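Forum » Tennis » Tournaments and results

Thread: Rultari Open, second round - Rangel out, Xavier through

baseline_bob
Posted 18:42
Rangel lost to Gallagher in three sets this afternoon, 6-4, 3-6, 7-5. He was a break up in the third and served for it at 5-4, then dropped three games in a row. Two double faults in the game that mattered. Attendance on the show court was given as 1,907.

Elaine Xavier won 6-2, 6-3 and was off court in just over an hour. She plays Tinel next.

tramlines
Posted 18:55
I thought Rangel was unlucky. The ball at 30-30 looked in to me and there is no line technology on that court.

Court3Regular
Posted 19:10
It was out. I was sitting level with the baseline and it was long by a couple of inches. He knew it too, he hardly argued.

The bigger problem is his second serve. It has been short all season and Gallagher stood well inside the court for it.

tramlines
Posted 19:14
We will have to disagree on the call. Agree about the second serve.

mugs_and_aces
Posted 19:31
Only caught the last set on the radio. Does anyone know if he is still down to play the Takeck Cup in August? He is ranked 280 now and I think he needs the points.
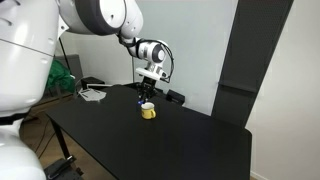 Yellow mug and gripper

baseline_bob
Posted 19:40
He is on the entry list, but in qualifying. He would have to win two matches to reach the main draw.

Linesman's Knee
Posted 20:03
I would rather he skipped it. He has played every week since the clay started and he looked heavy-legged from the middle of the second set. He won that set because Gallagher went off the boil for 20 minutes.

Court3Regular
Posted 20:11
That is harsh. He changed his return position at 2-2 and started making Gallagher play an extra ball. You don't win a set off a player like that by waiting for mistakes.

Linesman's Knee
Posted 20:17
He changed it back in the third, though - so either he didn't trust it or he was too tired to keep it up.

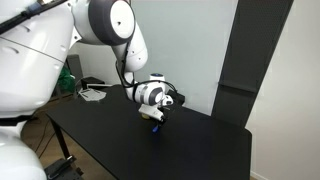 I do think Xavier has a real chance of the semi-finals. Tinel dropped a set in the first round and doesn't like a low slice to the backhand. Elaine has hit that shot well all week.

tramlines
Posted 20:29
Tinel has won both their previous matches, so I wouldn't get carried away. Both were indoors, mind you.

baseline_bob
Posted 20:36
Order of play is up. Xavier v Tinel is second on the show court, not before 1.30. Gallagher is last on Court 2.

mugs_and_aces
Posted 20:38
Thanks. I'll be there for the Xavier match if the trains are running.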